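The Bag from Horkumton

My aunt Deirdre Keane never wrapped a present in her life. She used brown paper bags, the plain kind with twisted handles, and when you'd taken your present out you handed the bag right back so she could use it again. I thought every family did this until I was in college.

So when a package came from Horkumton the week after her funeral, I knew what would be inside the box before I'd even cut the tape. One bag, flattened. No note, no present, and her whole life's worth of folding pressed into the sides! I stuck it on top of the fridge and left it there until December, when I needed something to put Joana's scarf in (yes, I'm my aunt's niece).

Opening a bag like that is harder than you'd think. The paper remembers. You push one side out and the other side sulks, and the handles get themselves caught on everything, and all the while the thing leans over like a man on a late bus.
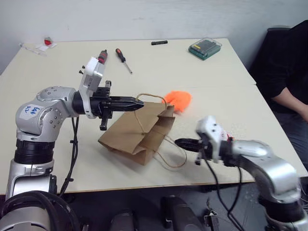
What Was in the Bottom

I had my arm in up to the elbow, pushing the base flat, when I felt it. A slip of paper, tucked under the fold. Deirdre's handwriting, tiny and slanted, and it was a list — names, one under the other, everybody who'd ever been given that bag. Toshio Hirano, a teapot. Encarnación Rivas, slippers. Me, at nine, a flashlight. Me again at twenty, a better flashlight.

I read it standing up, and then I sat down and read it again. After that I finished the job, because she'd have wanted the corners sharp, and I called Joana and told her everything, including about the scarf, so there went the surprise.
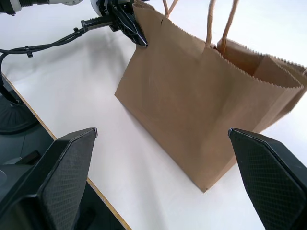 Joana said a bag like that shouldn't be given away at all, it should go in a drawer with the good tablecloth, and had I lost my mind? Then she asked what color the scarf was.

I told her green. I told her, too, that Deirdre would climb out of the ground at Skaratden if she heard one of her bags was in a drawer. We argued for a while, pretty happily, and I kept one hand on the side of the thing so it wouldn't fold up on me again.

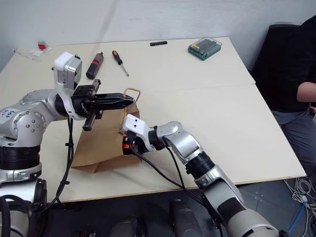

In the end I got a pen and wrote Joana Carvalho, a scarf, under my better flashlight, and I put the list back where I'd found it. She came over that Sunday and took the scarf out and wore it through dinner. When she left she was halfway down the stairs before she came back up, a little out of breath, and handed me the bag.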